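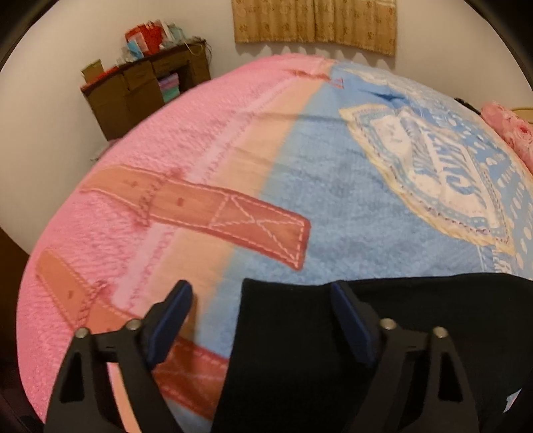

*Pink on one side, blue on the other, and a pair of printed belts where the pink meets the peach.*

**The Seat at the End**

Iqra Lashari had read the board pack twice on the train and once more in bed, and she still couldn't wait for morning. There were 452 pages of it! Her sister had asked what anybody could possibly put in 452 pages about a company that made bicycle lamps, and Iqra had told her, at length, until her sister went to brush her teeth.

It was her first meeting as a director of Norska. The boardroom was over the assembly floor, and when the presses ran you could feel it in your shoes. She loved that. She had sat in plenty of rooms where the business was somewhere else entirely, and now it was humming away right under the carpet.

"You're at the end," said Wajid Butt, the chair, pointing with his pen. "Best seat. You get everyone's face."

He was right. She got Areeba Shaikh, the chief executive, lining up her papers edge to edge. She got Shazia Jadoon, who had been on the board for eight years and had brought her own cushion. And she got Gadisa Lencho, the company secretary, who was already writing although no one had spoken.

They went through the minutes, then the declarations. Iqra declared that she owned two Norska lamps, and Gadisa wrote that down too, with a very small smile.

Then came item six, the purchase of Perico.

Areeba presented it beautifully. Perico made brackets and clips out in the valley, a family firm with 40 people and a clean set of books. The price was fair. The bank was happy. Iqra had marked page after page of it with little green flags, and she had meant to say how good it was, because it was good! But there was one flag that was orange.

"Page 211," she said. Her voice came out higher than she'd planned. "The lease."

Paper turned all along the table.

"The landlord is Afridi," she said. "And back on page 30, where we list our own loans, there's a lender called Otora. They have the same registered address. Same floor. I just wondered if they were the same people."

The presses thumped. Areeba went to page 30, then back to 211, then to page 30 again.

"I don't know," she said finally.

Iqra had expected to be told it was nothing. She had even practiced nodding. Nobody had ever said "I don't know" to her in a meeting with such a straight back, and she decided on the spot that she was going to like working with Areeba Shaikh very much.

"If they are," said Shazia slowly, "then the people we owe money to would also own the roof over our brackets."

"Which might be fine," said Wajid.

"It might be completely fine," said Iqra. "I'd love to know, though."

Shazia laughed out loud. She took the cushion out from behind her, gave it a punch, and put it back. "Eight years," she said, "and I have never once checked an address."

They didn't vote. Wajid moved the item to November, and Areeba said she'd call the lawyers at lunch and have something in writing before then. Gadisa asked Iqra to repeat both page numbers, and she did, and he read them back to her.

Item seven was the parking lot. A contractor wanted $3,969 to repaint the lines, and that took almost an hour. Wajid wanted yellow. Shazia wanted to know what was wrong with the lines they had. Iqra, who had parked crooked that morning between two faded stripes, found that she had opinions on this as well, and she gave them all.

Afterward Areeba caught her on the stairs.

"Do you want to see the floor?" she asked. "It's loud. You'd need goggles."

"Yes," said Iqra, already going down - two steps at a time, the board pack hugged against her coat with its flags sticking out in every direction. "Yes, please. Can I see where the brackets go?"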